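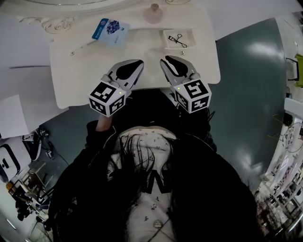

Kenell household handling project: second progress report, equipment and spending

This report covers the work since the grant was confirmed and sets out what we would like to buy with the money that remains. The first report dealt mainly with recruitment and the consent forms, so this one is almost entirely about equipment.

Where we are

Recording with hand-held grippers is now routine at the Drorkthorpe site. Each operator works with a pair, one in either hand, and carries out everyday tasks at ordinary furniture: setting out a dressing table, putting things away, clearing a kitchen worktop. The recordings will be used to train the two-armed machine that Penrose is building for us. We had planned 3000 usable recordings by the end of this period and have almost 4000, mostly thanks to shorter set-up times in the mornings.

The dressing table work was added to the plan after the first review, when the panel asked for tasks outside the kitchen. It suits us well. The objects are small and light, many of them cost very little, and the awkward ones (an eyelash curler, for instance) show up weaknesses in the fingers that boxes and tins do not. It is slower work than the kitchen tasks and the share of recordings we have to throw away is higher. We have not tried to bring that share down by picking easier objects, as the panel's request was for realistic ones.

Spending to date

The gripper line is underspent. We budgeted to buy all the pairs from Sonen at the list price but were able to order them in one batch with spare fingers included. The furniture line is slightly over. We had assumed that second-hand pieces would do throughout, and for the most part they have, but delivery to an upper floor was charged separately each time and we had not allowed for it. The shelving and storage line is spent in full.

Consumables have run close to plan. The main cost here is finger pads, which wear at the tips. We replace them after every 200 recordings, on the supplier's advice, and at present we see no case for stretching that. Printed markers for the cubes cost next to nothing, though they do need to be kept clean and flat, and we have asked operators to check them at the start of each session.

What we would like to buy

We have looked at three options for the remaining equipment money.

The first is a further 4 pairs of grippers. This would let us run a second room without moving kit between the two, and would give us cover when a pair goes back to Sonen for repair. Repairs have taken longer than quoted on both occasions so far. The grippers are the same model throughout, so no retraining or recalibration work would be needed beyond the usual checks.

The second is an upgrade to the computers that process the recordings. Processing now runs overnight and is normally finished by 7 a.m. A second room would push that into the working day. We think this can be put off by leaving the longest recordings until the end of the week, but it would have to be dealt with before the next stage.

The third is a narrower set of fingers, made to order, for small objects. Penrose has offered to draw these up without charge if we pay for the tooling. We like the idea but would not recommend committing to it yet. If the fingers change on the hand-held grippers they must change on the machine as well, and the earlier recordings may be of less use as a result.

Our preference is to go ahead with the first, hold the second until the spring budget, and ask Penrose for a written estimate on the third. The underspend on grippers covers most of the first option. We ask your permission to move the balance from the travel line, which has hardly been touched.

Other planning points

Floor space is getting tight. Furniture, shelving and cabling share one room, and the second room needs more sockets before it can be used. The landlord has agreed to the electrical work in principle and we are waiting for a price. We have also asked for cable covers to be included in the same job.

The service agreement with Sonen runs out in August. Renewal on the present terms does not cover accidental damage, and we are asking for a price with it included.

We would be grateful for a decision on the transfer before the next order date, as the supplier's delivery time is currently six weeks. A revised budget table will follow once the electrical price is in.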